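Plenwood Neighbors Forum > Money and Paperwork > Wills and Estates
Topic: Lake cabin, four cousins, one will that says "share and share alike"

dockspider
Joined: Jan 31, 2021
My aunt left the cabin on Malunura to "my nieces and nephews, share and share alike." There are four of us. One uses it every summer, two would like money, and I mostly get asked to fix the dock. Does "share and share alike" mean we each own a quarter, or does it mean we each get a quarter of the arguing?

gravelroad
Both. You are most likely tenants in common, a quarter each, and any one of you can ask a court to split it or sell it. Look up "partition." Then don't mention the word at dinner.

Yaryna Pasichnyk
Check the deed as well as the will. My grandfather's will was lovely and very detailed and covered a house he had already put in joint names with his brother. The will had nothing to say about it by then, and my mother got a nice letter and a gravy boat.

dockspider
Deed is in my aunt's name alone. I drove over to the county office in Sandoval and paid $15 for a copy, so I'm now the family expert.

pennywhistle2
I'm going to disagree with gravelroad. Going straight to partition talk is how you end up paying lawyers with the dock money. We had five owners on a farmhouse outside Rudthorpe and ran it for years on a two-page agreement. Who pays the taxes, who gets which weeks, what happens when somebody wants out. It worked fine.

gravelroad
It worked fine until when?

pennywhistle2
Until April of the year my brother remarried. But those were good years.
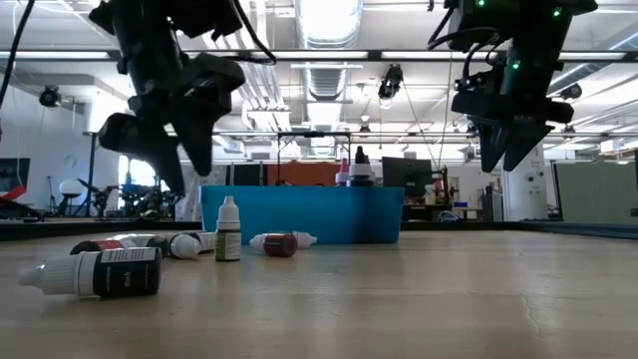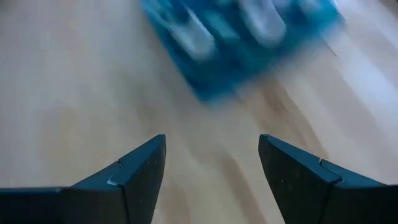
lampshade_lou
Can one cousin sell her quarter to a stranger without asking the rest of us?

gravelroad
Generally she can, unless you've all signed something that says otherwise. Few strangers want a quarter of a cabin with your relatives in it, but there are people who buy shares like that cheap and then file for partition. Put a right of first refusal in writing and record it with the county.

Yaryna Pasichnyk
And say in there how the price gets set. "Fair value" is three words short of a lawsuit. We agreed on one appraiser, named in advance, and the family still managed to fight over who called him.

dockspider
What about the cousin who uses it every summer? She says she shouldn't have to pay rent to herself. The taxes last year were $2,693 and I paid them.

pennywhistle2
She has a point on the rent. In most places a co-owner can use the whole property without owing the others, as long as she isn't keeping you out. The taxes are another matter. Ask each of them for their quarter and keep the receipts.

gravelroad
Look at that, we agree. Keep receipts for the dock too, though repairs are murkier than taxes if you never asked the others first. I once put $935 of lumber into a shared boathouse and was thanked for my generosity.

lampshade_lou
Couldn't they just put it in an LLC?

pennywhistle2
They could. Our lawyer quoted up to $2,000 for the setup, and then there's the yearly filing, which one person will do and three will forget. For four people who still speak to each other I'd start with the written agreement.

gravelroad
For four people who still speak to each other I'd start with the LLC, while they still do.

dockspider
Has the estate got to be closed before we sign anything? The executor is the summer cousin.

Yaryna Pasichnyk
Oh dear. Ask a local probate lawyer that one, and go as a group if you can stand it. Find out if the title has passed to you yet or is still sitting with the estate.

dockspider
Will do. She wants to hold the meeting at the cabin. I've been told to bring my tools.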